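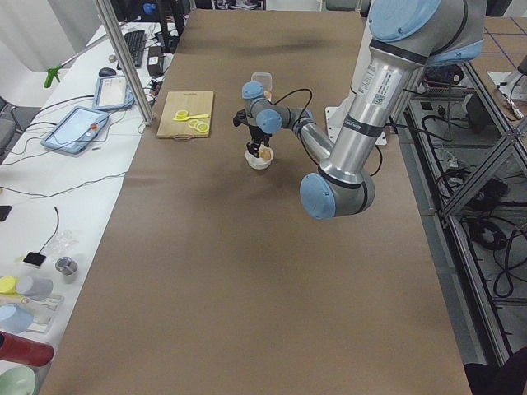

4.2 Open-day demonstration at Histwood

The kitchen task set was shown to visitors in June, in the same room used for the bench trials. Sessions started at nine and ran for two hours. The table was covered with brown kraft paper, and the cutting board with its lemon slices was placed to one side of the work area. Small food items were handled with a two-fingered gripper, in or near a white bowl and a clear plastic container.

Visitors were told the name of each task before it began, but not the expected result. An operator from the Lullano group kept a teach pendant within reach — a condition of the site's safety plan — and could stop the arm at any point. Views from the wrist were logged along with those from the fixed camera. Wrist views in which a plain gray surface fills most of the image were kept in the log but left out of the scoring.
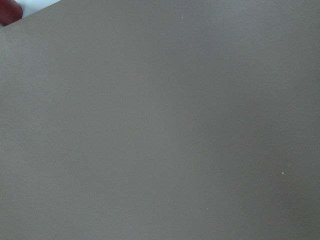
4.3 Visitor comments

Comments were collected on paper after each session and sorted by task. Most concerned speed. Several visitors asked why the gripper paused above an item before closing. The pause comes from the Najafi controller, which checks the pose estimate before it allows contact.

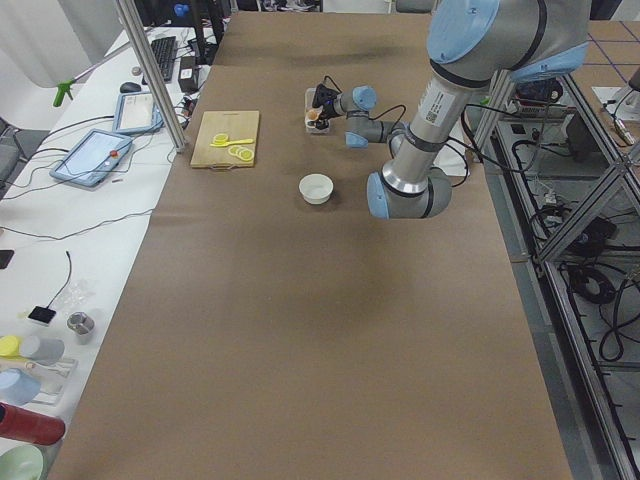
p. 2144

The pause was left at its default length for all three tasks, so the comments on speed apply equally to each. The egg task drew the most questions.

Figure 9. Egg task, viewed from overhead: the gripper at the open carton, with the white bowl and the cutting board on the same table.

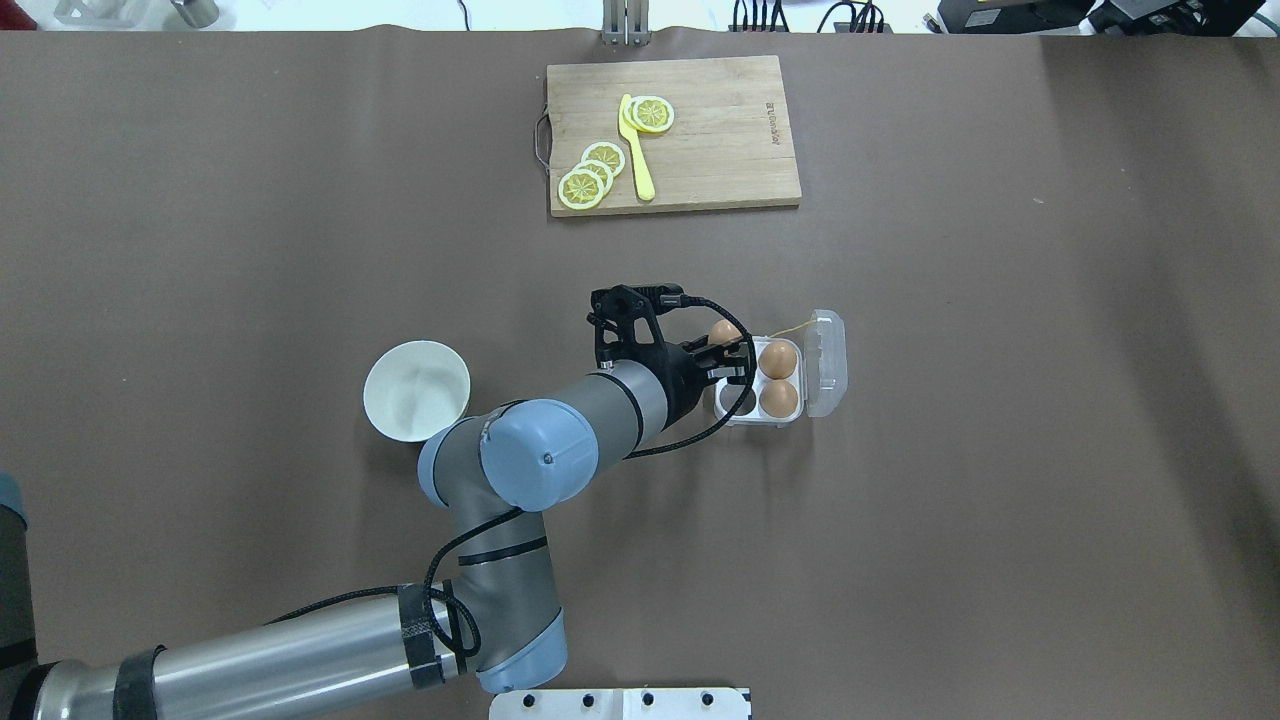
Babak Azimi objected in the discussion that an audience changes how an operator works, and that stops made in front of visitors should not be pooled with stops from the bench trials. We accept the point. The two sets are reported separately in Section 5, and the Preltuvau scoring sheet now has a field for it.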